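Topic: Long desk along the wall, what stays on it and what goes?
Tags: Workspaces > Small offices > Storage and tidying

mndlovu
We moved into the new room in December and I am still sorting out the furniture. White walls, open ceiling with the pipes and ducts showing, wood floor. The long white desk runs down the left side and there are smaller white tables out in the room. Three black office chairs so far.

My problem is the long desk. It collects everything. I measured the free wall and I have 84 inches to work with if I want shelves. I was looking at the Grirnska wall unit, but it comes to 1,098 with the brackets and I'd like to spend less.

The white printer-like machine has to stay where it can reach the outlet. Everything else can move.

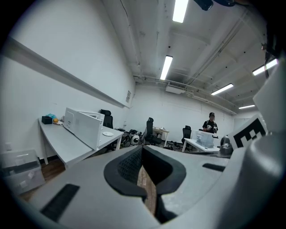
Page 1 of 2

The bins on the floor are the clear plastic kind with white lids. I like them but they are in the corner and I have to unstack them to get at the bottom one. There is a ledge high up on the left wall too. Has anyone used one of those for storage?

anahera_h
I would leave the ledge alone. Anything up that high needs a step stool, and you will stop using it after a week. We had one in our old place on Hlongwane Street and it held one dead plant for two years.

Bins are fine on the floor. Label the short side and put what you use most in the top one.

philomena.of
Disagree about the ledge. It's a good spot for things you touch once a year, like spare toner or tax folders. Check how deep it is and what it's fixed to before you put weight up there.

I do agree on the bins. I would also get the kettle a fixed place. If that's a kettle to the right of the clear container, it wants its own tray, well away from paper and cables.

mndlovu
It moves around depending on who used it last. A tray is easy enough.

bventer
Before anybody buys shelves, deal with the floor. You have cables and equipment lying near the middle chair. Chair wheels and cables don't mix. I replaced two power cords last year that way. Get a cable cover or run them along the wall.

Then look at the desk again. The little black box, the bag and the small dish at the far end could all go in one drawer. After that you may not need 84 inches of anything.

zinhle_s
Bongani is right about the cables, but one drawer turns into a junk drawer in a month. I'd do open shelves. The Brukska ones are 996 for the same width and the brackets are included. Mine have been up since spring and they haven't sagged. They come in white.

Also leave room over what looks like a printer so the lid can open all the way. I put a shelf too low over mine and had to redo it.

anahera_h
996 is still a lot to hold a bag and a dish.

zinhle_s
It isn't for the bag and the dish. He has bins to put up too.

mndlovu
Good point on the lid. I'll do the cables first and see how the desk looks after that. Return window on the Brukska is 12 days, so I can try one section before I order the rest. Do the bins fit on them with the lids on?

zinhle_s
Mine do. Measure yours with the lid snapped down, the lip sticks out a little.

Contact | Forum rules | © Vurnari Workspace Forum | Back to top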